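Kids' Learning > Technology > Inside Things
Search this site Enter keyword

What is inside a desktop computer?

A desktop computer keeps its parts in a case called a tower. When the side panel is removed, the parts can be seen. The large green board is the motherboard. It links the other parts so they can share information. The silver metal box is the power supply, which provides electricity in the form the parts need.

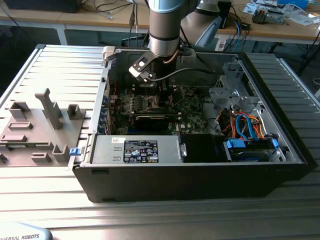
Where does the thinking happen?

Calculations are done by a small, flat chip called the processor, or CPU. It fits into a socket on the motherboard. A metal frame and a lever hold the chip in place.
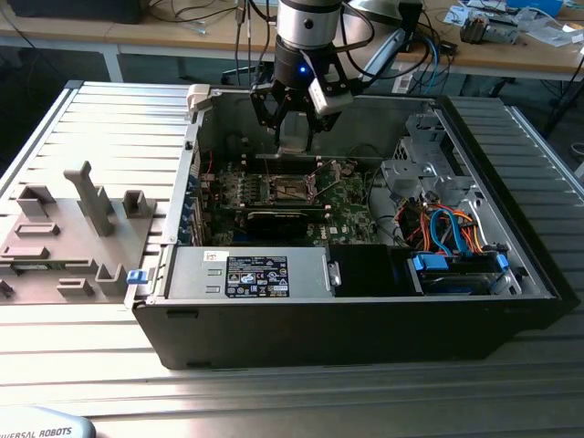 Memory modules fit into long, narrow slots near the socket. They store the information the computer is using at that moment. Children should always ask an adult before opening any electrical equipment.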